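4 Loading paper and printing a test label

Read section 3 before you start. The Dulel 118 must be on a flat surface, with the power cord connected and the front switch set to OFF.

4.1 Loading the sheet tray

1. Pull the tray toward you until it stops. Lift the front edge slightly and remove it.
2. Squeeze the blue tab on the left guide and slide the guide all the way out.
3. Fan the sheets and tap them square on a table.
4. Place the stack in the tray, print side down. The tray holds 21 label sheets or 118 sheets of plain paper.
5. Slide the guide back until it touches the stack. Do not press it tight.
6. Push the tray in until it clicks.

Note: Sheets that have been out of the pack overnight may curl. Turn the stack over and leave it under a book for an hour before loading.

Caution: Do not load label sheets with any labels missing. Exposed backing can stick to the roller, and cleaning the roller is a service job (see section 9).

4.2 Printing the test label

1. Set the front switch to ON. The status light blinks green while the printer warms up.
2. When the light stays on, hold the FEED button for two seconds and let go.
3. Wait for the sheet to come out completely before you touch it.

If the light turns amber, the tray is empty or not closed. Press FEED once after you have fixed it.

4.3 Single sheets and odd sizes

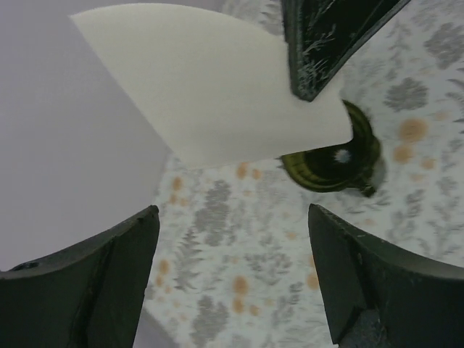
Use the rear slot for single sheets, cut pieces and anything heavier than plain paper. Open the rear cover, set the slide to the width of the sheet and feed the straightest edge in first. Let go as soon as the roller takes hold. Pieces shorter than the mark inside the cover can jam and should not be used.

To clear a jam, set the switch to OFF, open the rear cover and pull the paper out slowly with both hands. Close the cover and repeat the test in 4.2.

Dulel 118 User Guide, revised Sep 4, 2025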